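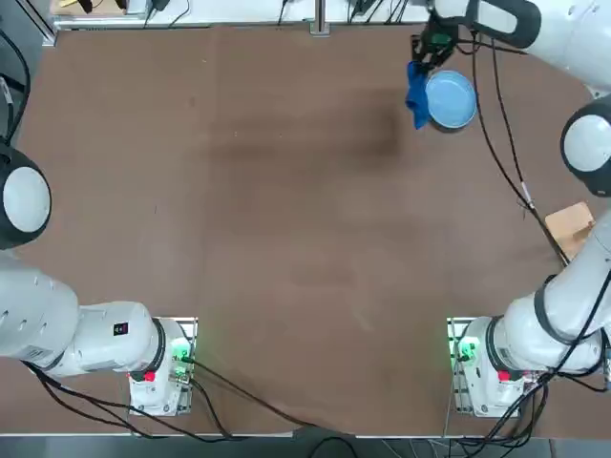
Eye screening vans add 9 stops, letters going out in April

The Kodisia eye clinic is sending its screening van to 9 more towns this spring, mostly places where the nearest eye doctor is a long drive off. Letters go out in April. People with diabetes get theirs first.

Short version for anyone in a hurry: free check, drops in both eyes, pictures taken of the back of the eye, results by mail or phone. No referral needed. Bring your glasses and a list of your medicines. Do not drive yourself home.

The van saw 489 people last year. Of those, 346 had diabetes, and the clinic says plenty of them had gone years without anyone looking at their retinas. Dr. Hae-won Son, who runs the program, wants that second group bigger this time.

"They come in when the vision goes blurry," Son said by phone between patients. "I would like to see them well before that. Early on, most people feel nothing at all."

Diabetic retinopathy is the main thing the van looks for. High blood sugar damages the small vessels at the back of the eye. They can leak, and the leak can swell the part of the retina used for reading and faces. Laser treatment and injections can slow it down or stop it, and some patients get a bit of sight back. Much harder once there is scarring.

The van also checks eye pressure for glaucoma. Cataracts get noted and passed on to the surgical list, but there is no surgery on the van, people do ask. 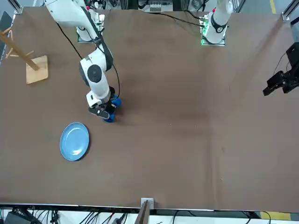 Staffing was the holdup. The route was supposed to grow last fall and didn't, becuase the clinic was short one technician. Chantelle Mathebula started in that job over the winter. She will take the pictures, and Dr. Jong-dae Hong reads them back at the main clinic, usually the same evening. Anything urgent gets a call the next morning. Everything else goes in the mail.

Hong said the wait for a follow-up visit is the part he worries about. Screening turns up more patients, and the clinic has the same two treatment rooms it had before. He has asked for a third. No answer yet.

First new stop is Rizvi, in the lot behind the grocery store, 8:30 in the morning until 3. Fondesik comes after that. The other seven are still being settled with the towns and will be posted at the clinic desk and at local pharmacies. Walk-ins OK but people with letters go ahead of them.

Mal-soon Ok had her first screening on the van last year, at the old Zendora stop. She has had diabetes for most of her adult life and said her eyes felt fine. The pictures showed swelling in the left one. She has been getting injections since then and still reads the paper, with a stronger lamp.

"My daughter made me go," she said. "I told her it was a waste of a morning."

The clinic has room for 400 booked visits on the spring route, plus walk-ins. Each one takes under an hour, most of it waiting for the drops to work. Sunglasses are a good idea afterward, the blur and glare can hang on for several hours.

Anyone who sees sudden flashes, a shower of new floaters or a dark curtain across one eye should not wait for the van. Go to an emergency room the same day.

Questions about letters or rides go to Hye-jin Myung at the clinic front desk, mornings only. Rides have to be booked ahead and there are'nt many seats, so call early. The Zendora stop stays on the route, same parking lot, same hours as last year.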